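Forums > Home Automation > General Chat > Are we there yet?
Search this forum Advanced Go

Will a machine do my laundry before I retire?
Started by mossbank, March

mossbank wrote:
I've had a Nistley robot vacuum for 5 years and it has earned its keep. Floors are done. What I want now is something that deals with the bedroom: pick the clothes up, fold them, make the bed. My brother-in-law is convinced the Clirnon arm will do all that with the next update. I think he's dreaming. What do people here reckon?

petrol_ted wrote:
Dreaming. I run a small machine shop and we have an arm loading blanks. It does 86 parts an hour and hardly ever drops one, but every blank is the same and sits in the same tray. Move the tray by the width of a finger and it stops and sulks. A bed is never the same twice.

quillfish wrote:
Agree on the bed. People think folding is the hard part, but I'd put finding the edges first. A pile of fabric hasn't really got a shape. You've got a fleece blanket bunched up, something dark red slung over it, a bit of satin on top, and the machine has to decide where one stops and the next starts.

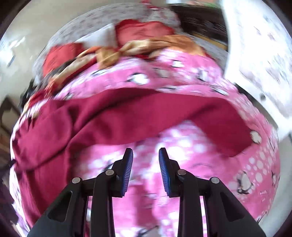

Then it has to take hold of one layer and leave the rest where they are. Pinch too deep and the blanket comes too. Pinch too shallow and you get a bit of fluff. I can do it in the dark with one hand while talking on the phone.

hobnail wrote:
I'm going to disagree with both of you. Two years ago the Fontes folding machine needed every shirt clipped in by hand. The one I saw at a trade day in March took towels out of a basket by itself. Slow, yes, but it got through them. It's moving faster than you think.

petrol_ted wrote:
Towels are rectangles. Show me it doing a fitted sheet.

hobnail wrote:
I can't do a fitted sheet either, so I don't see why that's the test.

mossbank wrote:
Fair point. What did it cost?

hobnail wrote:
They wouldn't give a price for the whole thing. The spare gripper on its own was 1508, which put me off asking again.

tansy_lane wrote:
You're all arguing about whether it can do the whole room. I'd settle for part of a job. If I fold something and leave it out flat on the bed, could it pick that up and put it in a drawer? One thick bundle, plain dark colour, on a cover with penguins and spots all over it. You'd think the contrast would help.
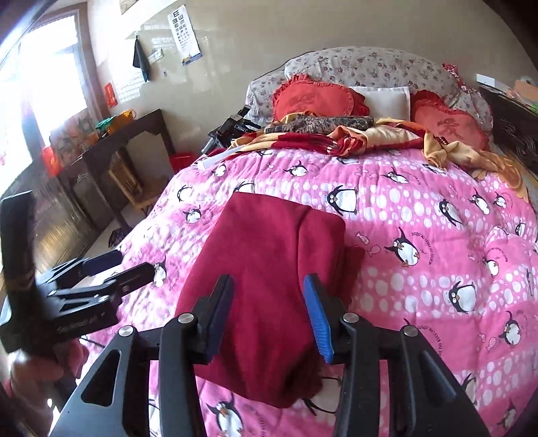

That would save me trips, and my knees would be grateful. I don't care if it takes all afternoon, I'm at work.

quillfish wrote:
Picking up one folded thing is much more likely, yes. Two fingers either side and squeeze. The trouble is keeping it folded. Lift it from the wrong side and it opens up, and you're back where you started. The drawer is another matter. Mine sticks.

petrol_ted wrote:
I'd trust it with the bundle. I wouldn't trust it with the drawer, or with the cat.

hobnail wrote:
Pruvalov have a demo where the arm opens a drawer, puts a jumper in and shuts it again. It's on their site.

petrol_ted wrote:
Demos are demos. How many goes did they have at it?

hobnail wrote:
It says 25 in a row without stopping. Same jumper, same drawer, I'll give you that.

mossbank wrote:
So for now it's me. I'll tell the brother-in-law to keep his money in his pocket. If anyone has one of these arms at home, a proper bedroom and no demo, please post how you get on. I'd like to know about duvet covers most of all.

tansy_lane wrote:
Seconded on duvet covers.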